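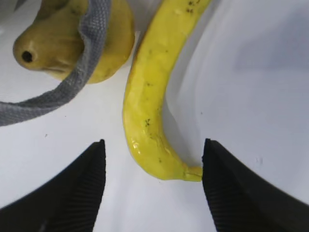
Ekard demonstration kit: a review after one summer of recording

September
By Folke Isaksson

I bought the Ekard kit to record examples for a policy that should learn to pack a lunch. In the kit there are small wrist cameras, one fixed camera with a stand, a sync box and a license for Drultura, the recording program. We now have 1,607 episodes on the disk, so I think I can give a fair opinion.

Setup took me one morning. The manual is 72 pages and half of it is about mounting. Please read this half. The first time I put the camera too low, and the fingertips covered most of what I wanted to see. At the right height both fingers stay in the view and you can judge the grip on a difficult thing, such as the stem of a banana.

The weak point is fast movement. The wrist camera handles slow work well, but when the operator hurries, the picture becomes long streaks. Shorter exposure helps a little, and then you need better lamps.

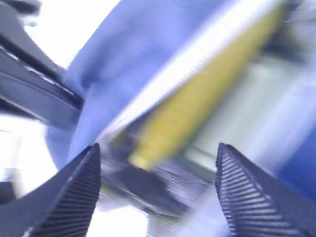 Wrist view with strong motion blur. The white toothed edge on the yellow item can still be seen, the dark thing under it hardly.

Igor Tóth, who did most of the teleoperation, now throws away such episodes if the blur comes at the moment of contact. Drultura lets you mark them with one key, and this is the function I like best. Export is slower than I expected -- up to 50 minutes for a full session -- and it cannot be paused.

The fixed camera gave me no trouble. White table against white tiles is not easy for automatic exposure, but I locked the value on the first day and have left it so.

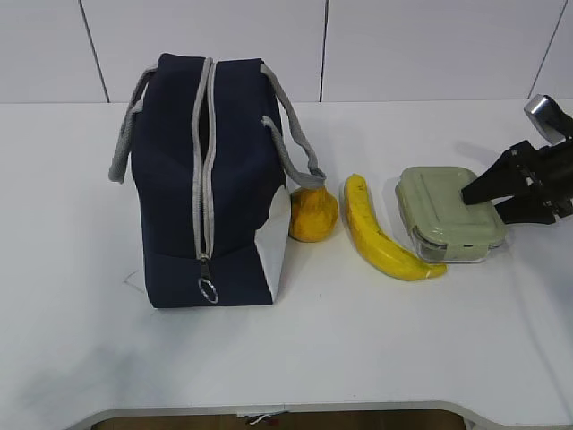 Fixed camera: lunch bag, fruit, glass container with green lid, and the gripper coming in from the right.

My score is 8 of 10. I would buy it again for slow tabletop tasks. For quick ones, ask to borrow a kit first.

Related
Naltthorpe camera stand, short test
Labeling failed grasps in Drultura
Štefanec foot pedal for teleoperation: first impressions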